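Waste and the Household, week 2
Handout to go with the talk, 11/17/18

Right, last time I got carried away with landfill and we never reached the bit I like best, so we're starting with it today: deposits. You pay a little extra for the bottle, you bring it back, you get the money again. My gran did this with lemonade bottles and thought of it as her pocket money (she also went round the neighbours' steps for theirs, but we'll leave that).

The case I want you to read is Utovell. It's a small town, and the scheme there opened in September with a single return point behind the Brirkau shop. In the first month 247 households signed up and 3915 bottles came back. Please work out the bottles per household before the seminar and tell me whether you think it's a lot. I changed my mind twice!

Words you'll need:
Deposit: the money you get back.
Return rate: bottles returned, divided by bottles sold. People mix this up with the recycling rate all the time, and so did I in my first essay.
Contamination: the wrong stuff in with the right stuff. Half a yoghurt will do it.

Now, sorting. Clear plastic usually fetches a better price than coloured, and labels and caps are often a different plastic from the bottle itself, so a mixed heap is worth less than you'd hope.
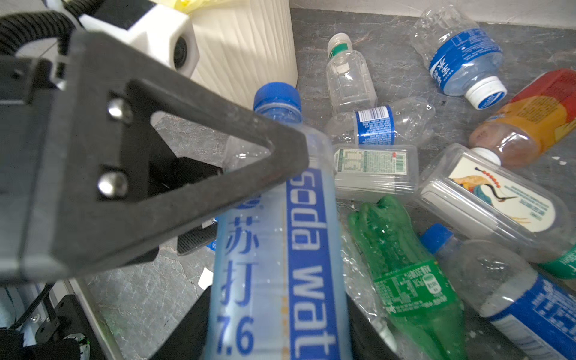

Plastic bottles, waiting to be sorted.

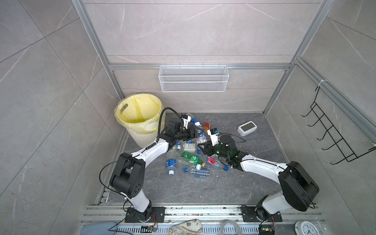
Back to money, then. Who keeps the deposit when a bottle never comes back? In Utovell it goes to Ileo, the firm running the scheme, and you can see the awkwardness: they do rather well out of people who can't be bothered. The Kang report (on the reading list, chapter 2, skip the appendix) wants that money handed to the town instead. I lean that way but I'd love an argument.

For next week: 2000 words at most on whether a deposit is fair to someone without a car. Bring a draft, even a scruffy one.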